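COLORED BLOCKS: SORTING, CLEANING AND STORAGE

Notes from the Rillmont play materials library, February issue

The loose wooden cubes are the most borrowed item on the Rillmont shelves and the one that comes back in the most mixed condition. Stock now stands at 845 cubes across all colors, held in open baskets on the lower shelf. Red, green and blue make up most of the loans, and these notes apply mainly to them.

Sorting takes place on a table covered with a plain white cloth. The cloth keeps painted faces off the tabletop and makes chips and scuffs easier to find against a pale ground. It does not need to be ironed. Stains in the weave do not affect the work, but grit does, so shake the cloth out before each batch. Place cubes on the cloth singly, with space between them, and move each one to the basket after it has been checked.

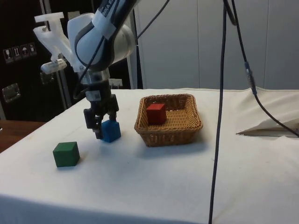 Red cube in the wicker basket, green and blue on the cloth.

The shallow rectangular wicker baskets have replaced the deep bins we bought from Distholm. A cube at the bottom of a deep bin took the weight of everything above it, and the corners suffered. In a shallow basket the contents lie in a layer or two and can be inspected without tipping them out. The woven sides also let air through after cleaning. Baskets with broken canes should be set aside for repair, as a loose end will scratch paint.

Inspection covers all six faces and every edge. Wear is graded as follows.

Grade A: paint whole, light marks only. Return to stock.
Grade B: scuffs, or small chips in the paint with the edges still sound. Return to stock and note on the card.
Grade C: splinters, cracks, or paint lifting in flakes. Withdraw.

In the last count 88 cubes were graded C and withdrawn. 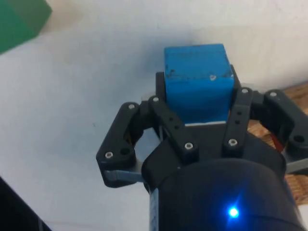 Grade B accounts for most of the blue stock. The blue is an older batch from Wijaya with a matte finish, and it marks more readily than the red or green. Scuffs should be tried first with a cloth dampened in plain water. Do not use solvent or abrasive pads, both of which dull the color and leave a patch that is more obvious than the original mark. Chips are left alone unless the surrounding paint can be lifted with a fingernail, in which case the cube moves to grade C.

Cubes must not be soaked. Wipe each face, dry with a second cloth, and leave in the basket overnight with the lid off the storage crate. Wood that goes back damp swells at the end grain, and the paint there is the first to fail.

Borrowing limits are unchanged. A household may take 5 baskets at a time. The Stotdale branch may draw up to 500 cubes for group sessions, provided the request reaches the desk before noon on the day before collection. Baskets should come back with their cards.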